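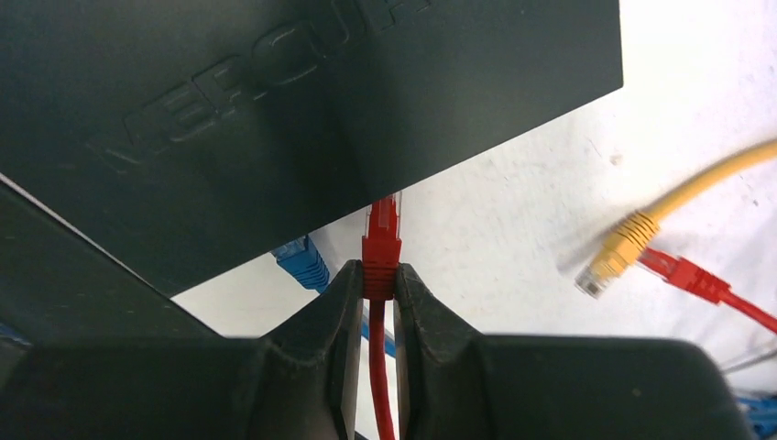 3.2 Staffing and handover on the study wards

The two wards at Skamstead were matched for bed count and shift pattern. Ravn ward kept its existing handover, given verbally at the nurses' station. Jalley ward moved to bedside handover in July, after its nurses had asked for the change through their union representative (Koppel and Bech). Nurses on both wards filled in a short form at the end of each shift, covering missed breaks, unplanned overtime and tasks left for the next team.

We held 11 interviews with registered nurses and 5 with nursing assistants. Interviews were coded separately by Laxdal and Iyer, and differences were settled by discussion.

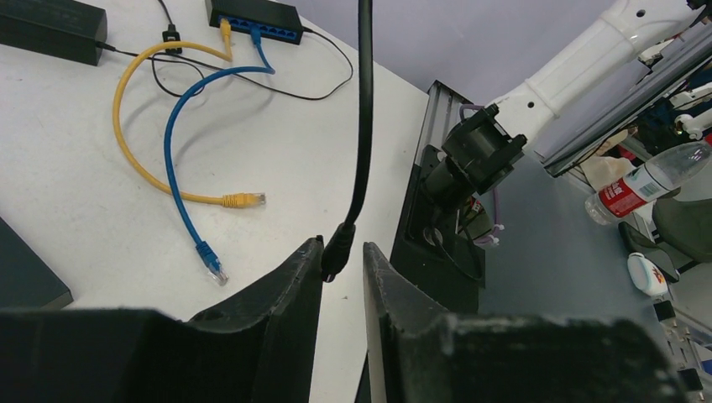

Figure 2. Black cable and cylindrical connector over a white tabletop.

Night nurses on Jalley reported fewer tasks carried over, but they also left later. Several said the 10 minutes set aside for handover was too short when a new admission arrived near the end of the shift. Overtime on Ravn did not change during the study period.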